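Noviembre
Por Shona Harawira

Llevaba semanas diciendo que iba a hacer algo con los juguetes sueltos y por fin me he puesto. Los juguetes con caja propia se portan bien, los puzles también (más o menos), y lo que me vuelve loca es todo lo demás: pelotas, ruedas sin coche, piezas sin pareja, bichos de plástico que vinieron en una bolsa de cumpleaños y que ya forman parte de la familia.

Mi primer intento fue el de siempre, comprar cajitas. Me gasté 160 coronas en una tienda de Woltham cuando fuimos a ver a mi prima y volví con un juego de 9, todas con tapa, todas monísimas. Duraron un fin de semana. Las tapas acabaron debajo del sofá y las cajitas haciendo de sombrero – muy ordenado todo, sí.

Así que he cambiado de idea. Un cajón grande, abierto, sin tapa y sin etiquetas, donde cae todo lo que no tiene sitio. Darcy McPhee, que tiene tres críos y una paciencia que yo no conozco, me lo había recomendado mil veces y yo erre que erre con las etiquetas. 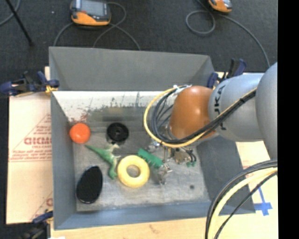
Lo bueno de un cajón ancho es que los juguetes no se amontonan tanto y se encuentran de un vistazo. En uno hondo y estrecho hay que volcarlo todo para dar con el dinosaurio, y ya sabemos quién recoge después. Que sea gris y esté rozado me da exactamente igual, es más, lo prefiero: si alguien lanza una pelota dentro desde la otra punta del cuarto, no sufro. ¡Con los blancos nuevos me pasaba el día con el trapo!

Eso sí, me he puesto un límite. Cuando no se ve el fondo, toca repaso, y lo que lleve un mes sin salir de ahí va a la bolsa de regalar. Los dinosaurios están exentos por decreto (no mío, claro). Las ruedas sueltas también, por si aparece el coche, que no va a aparecer.

Me preguntabais en la entrada anterior por las estanterías Arkura. Siguen en su caja. Son 488 tornillos, o esa sensación me da, y necesito una tarde entera y café. Lo que sí he hecho es vaciar la balda de abajo para que quepa el cajón cuando estén montadas, y he medido dos veces, que la última vez medí una y así nos fue con la cómoda.

Mañana me meto con los lápices. Tengo un bote lleno de rotuladores secos que me da hasta miedo abrir – si alguien sabe resucitarlos, que me lo cuente en los comentarios.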